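Hola, Fathima:

Te cuento cómo va el rincón de juego de cocina, que ya toca. Con la ayuda de Marar hemos cerrado la parte más pesada (elegir las piezas y decidir cómo se pone la mesa) y estoy contenta, la verdad, aunque todavía me quedan un par de flecos con Kosier que te explico al final.

## La mesa y las piezas

Al principio quería ponerlo todo a la vez: tazas, cubiertos, fruta, una tetera preciosa que encontré en el catálogo de Prireck... ¡Un lío tremendo! Al final hemos bajado a lo mínimo para empezar, un plato y algo que servir.

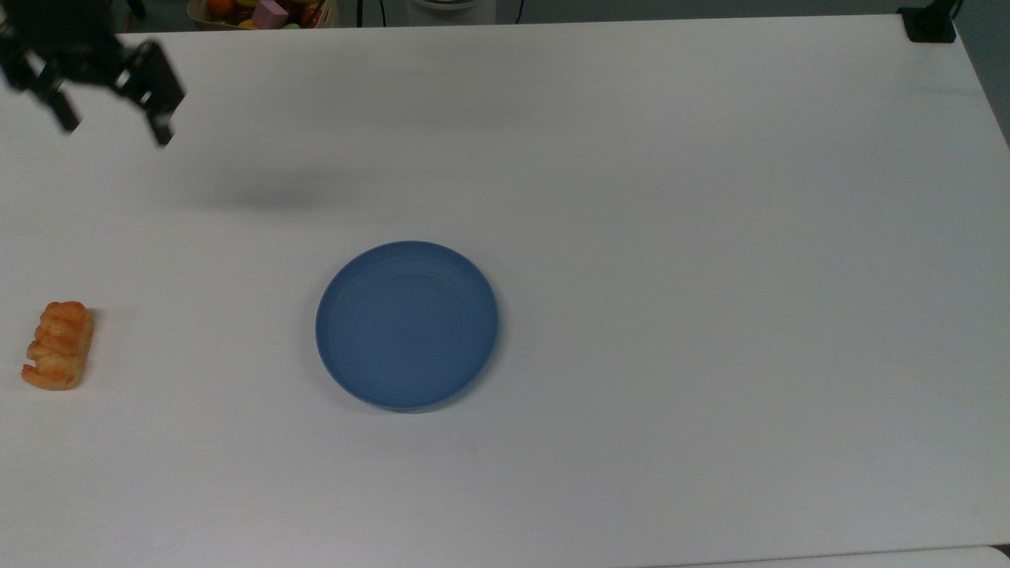

De los 500 euros de la partida de material llevo gastada bastante menos de la mitad, y eso que me di algún capricho. El bollito de juguete, por ejemplo, con esos gajos como de masa doblada y el color anaranjado, me parece un acierto: sobre la mesa blanca se encuentra al primer vistazo, igual que el plato azul. Probé también con piezas claras y las descarté enseguida. Quiero comprar hasta 13 alimentos más con el mismo criterio, colores vivos y formas fáciles de reconocer.

## Lo que ya tenemos escrito

Las fichas de actividad van por la cuarta y te las mando aparte. Son cortas, de una cara, y siguen más o menos este orden:

- Poner la mesa: el plato hacia el centro y la comida a un lado, con espacio entre los dos.
- Servir: el bollo pasa al plato.
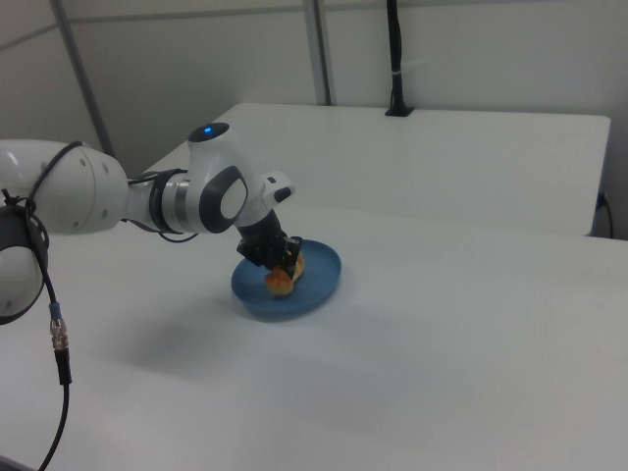

- Recoger: se retira la comida y el plato se queda para la ronda siguiente.

La de recoger es la que más vueltas me ha dado. En el primer borrador había que guardarlo todo en la caja entre ronda y ronda, y era pesadísimo.
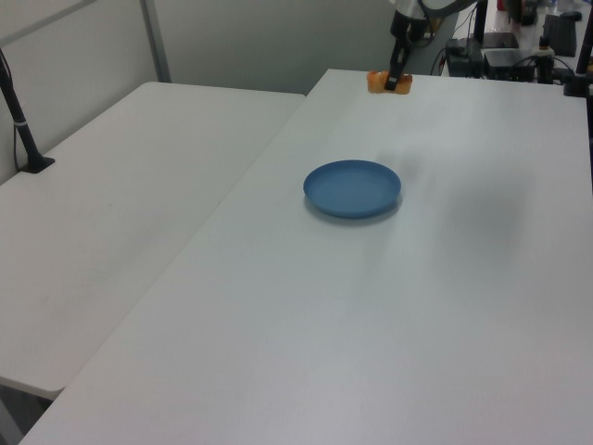
Del mobiliario de Gellberg tengo poco que decir, salvo que me gusta mucho. Pedí superficies lisas y blancas, sin dibujo, y con el plato vacío encima sobra sitio por todos los lados, así que caben los alimentos nuevos sin apretar nada. La segunda mesa la quiero para preparar las piezas de cada ficha. Eso sí, entre los dos tableros queda una junta estrecha y me gustaría cubrirla con un perfil; he pedido precio a Kosier y sigo esperando.

## Pendiente

- Respuesta de Kosier sobre el perfil.
- Pedido de alimentos a Prireck, en cuanto me des el visto bueno.
- Repaso de las fichas con Marar, antes de agosto.

Si prefieres que el pedido vaya en dos veces, dímelo y lo parto. ¡Un abrazo!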